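Checking and Setting Up a Switched Power Strip on a Work Table

Last revised in July by Ramiro Requena, Hollcombe workshop notes

Scope

These notes cover power strips with a separate push button for each outlet, used on a table or bench at low to moderate load. They cover inspection, adding up the load, placement, and the order in which to plug things in and switch them on. They do not cover hard-wired outlets, outdoor use, or repair. A damaged strip is replaced, never opened.

The procedure takes 8 minutes for a strip that passes. Allow longer the first time, mostly for finding the ratings on the equipment.

What you need

A flashlight or desk lamp
A dry cotton cloth
A soft brush, such as a clean paintbrush
Paper labels and a pen
The power ratings of everything you plan to plug in

Step 1. Disconnect and clear

Pull the strip's own plug from the wall before doing anything else. Switching the buttons off is not enough, as a switch may break only one side of the circuit and parts behind the slots can stay live. Grip the plug body, not the cord.

Remove every plug from the strip. Set the strip face up on a dry, flat surface with enough light to see into the slots. A pale tabletop makes it easier to spot dust and small fragments that fall out.

Step 2. Inspect the housing and the openings

Work from one end to the other and treat each outlet with its button as one module. Look at the button, then the slots, then the plastic around them.

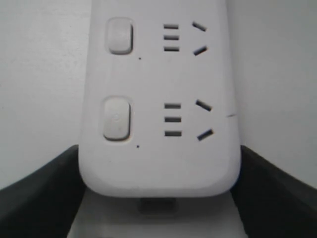
Slot patterns vary with the country of sale, and many strips accept more than one plug shape. A strip with universal or combined openings deserves extra care on two points. First, confirm that the plug you intend to use is one the strip is marked to accept; a plug that can be pushed in is not proof of a good fit. Second, a plug without a ground pin does not become grounded by being placed in a grounded outlet.

Reject the strip if you find any of these:

Yellow or brown discoloration next to a slot
Softened, blistered, or cracked plastic
A slot that has widened at one end
A smell of burning close to the openings
A housing seam that opens under light finger pressure

Surface scuffs are acceptable. Dust is acceptable once it has been removed. Use the brush across the face, with the strip tilted so that debris falls away from the slots. Do not push anything into a slot, and do not use compressed air at close range — it drives dust deeper. Finish with the dry cloth. No spray cleaners.

Step 3. Check the buttons

With the strip still disconnected, press each button several times. A sound button travels straight down, has a definite click, and does not rub on the housing. If it is the latching type, it should hold in one position and release cleanly from it. A button that has to be pressed twice, or that stays halfway, means the strip is finished.

Where a module has a small indicator, note where it sits so you can check it later. Indicators fail more often than switches do, so an unlit indicator should never be taken as evidence that an outlet is dead.

Step 4. Check the cord and plug

Run the whole cord between finger and thumb. Feel for flat spots, nicks, and stiff sections. Pay attention to the last 6 inches at each end, where bending is concentrated. The outer jacket must enter both the housing and the plug without a gap. If you can see colored inner wires, discard the strip.

Look at the plug blades as well. They should be straight and clean. Dark pitting on a blade points to arcing, and in that case the wall outlet needs checking too.

Step 5. Add up the load

Find the maximum rating on the back of the strip. It will be given in amps, watts, or both. To convert, multiply amps by the supply voltage.

List the wattage of each device and total them. The typical bench at Hollcombe runs a Plustley task lamp, a Sheehan charger, and a small Ernetti fan, and the combined draw stays under 300 watts. A load of that size is well within the rating of most household strips. Space heaters, kettles, irons, and heat guns go directly into a wall outlet. So does anything with a compressor.

The total applies to the strip as a whole. Individual switches do not raise it.

Step 6. Place the strip

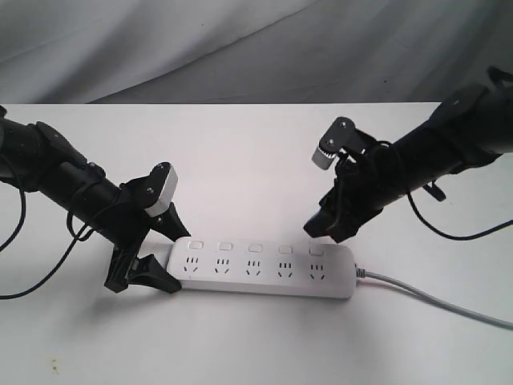
Leave clearance at both ends so that the cord can leave the housing in a wide curve. A sharp bend at the exit point is the most common cause of early failure. Keep the face of the strip uncovered. Paper, cloth, and packing material stay off it at all times.

Position the strip so that every button can be reached without passing a hand over tools or hot equipment. If it tends to slide, fix it through its mounting holes, if it has them, or use a bracket made for the purpose. Do not staple the cord or run it beneath a table leg.

Step 7. Plug in and switch on

Set every button to off. Insert the device plugs first, largest adapter at an end position so that it does not block its neighbor. Each plug should seat fully and resist a light pull. 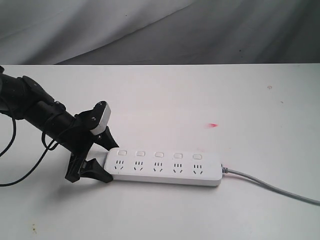 Connect the strip to the wall last. Turn on one module, confirm that its device works, then go on to the next. If something trips, the last button pressed identifies the circuit to look at.

After 5 minutes under normal load, lay the back of your hand on the housing beside each plug. Slightly warm is normal for chargers. If any spot is too warm to keep your hand on, unplug the strip at the wall and take it out of service.

Labeling

Put a paper label on each device cord near the plug, not on the strip. Labels on the strip are wrong as soon as two plugs are swapped. Write the device name and its wattage.

Repeat steps 1 through 4 whenever the strip is moved to another table, and after any drop or spill. A strip that has been wet inside is discarded even if it appears to work.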